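Dimlow shop teaches robot arms to strip old PCs, one demo at a time

Posted in: Local business, Tech. May

Old office computers are getting a second look at Dimlow, the repair and recycling outfit on Tanguy Road, where two robot arms are being shown how to work inside a desktop tower. No code for the motions. A person drives the arms from a desk across the room and the software records every move.

The project is called Skalon. Started last fall with a single arm, second one went in over the winter. Lionel Rolland runs it, with operator Tumelo Jacobs doing most of the driving.

"You can write out how to get a drive out of a case," Rolland said. "We tried. It came to pages and it still missed the part where you wiggle it."

So they wiggle it themselves. Jacobs sits with a pair of small hand controllers, one for each arm, and watches both the bench and a screen. When his hand turns, the arm turns. When he squeezes, the gripper closes. Each run gets saved as one demonstration, good or bad, and tagged after.

The target is a black tower laid on its side with the panel off, so the arms come in from over the top. Memory, graphics card, drives, all of it reachable from above, at least on paper. The cables are the real headache. Orange and yellow power wires curl right through the middle of the case and a blue SATA cable loops next to the drive cage. Beside the tower is a gray 3D-printed plate with holders and pegs in different shapes. 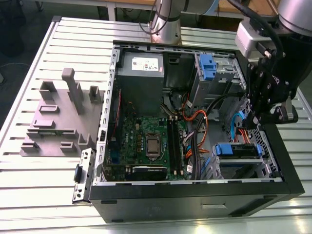
Why by hand

Dimlow takes in machines from schools, clinics and small offices. Almost none of them match. Rolland says that is what killed the earlier plan, a fixed program that knew one case model and was lost with the next.

The count so far stands at 1782 saved demonstrations. Jacobs did most of those. A good session is 40 runs before his wrists start to complain, and then he's off the controllers for the afternoon whether the schedule likes it or not.

There was a change in how they teach, too. At first Jacobs went as fast as he could. The recordings came out jerky and the trained model copied the jerks. Now he goes slow and pauses before each grip. They also tried guiding an arm directly, hands on the metal, walking it through the motion. Fine for big moves. For the small ones his own arms kept blocking the view, so that method is used only for setting start positions now.

Failed tries are kept. Rolland wants the software to see a slip and then see the fix, in the same recording if posible.

Drives first

Hard drives are the priority, mostly for the customers' sake. Clinics want theirs pulled and wiped before anything else happens to the computer, and that job currently eats up a technician's whole morning.
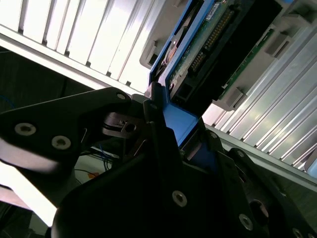
Rolland picked the drive step as the main test for Skalon back when there was only the one arm. He figured if that worked the rest could follow. Operators have to learn it from the gripper's own view, and it's a tight one: black finger plates and screw heads take up the lower half, with the blue carrier coming down between the fingers and the row of gold pins lying open right there on the green board. Jacobs says new people fixate on the blue and forget the pins. He makes them do 15 practice pulls with nothing recording before their runs count.

Squeezing too hard was the early problem. The controllers give a buzz when the grip force climbs, but it's a faint one and easy to miss with the shop fan going.

What's next

A second site, Drakby, is due to get the same setup this summer, and its 5 trainees will come through Dimlow first to learn the controllers. The two shops plan to pool thier recordings.

No jobs are going away, according to Rolland. Technicians would move over to testing and resale, where there's a backlog. He wouldn't put a date on the arms working with no one at the controls.

Jacobs was less guarded. "Ask me after the screws," he said. Screws are the next task on the list.

Dimlow drop-off is open until 5 p.m. on Tanguy Road, rear entrance. Bring power cords if you still have them.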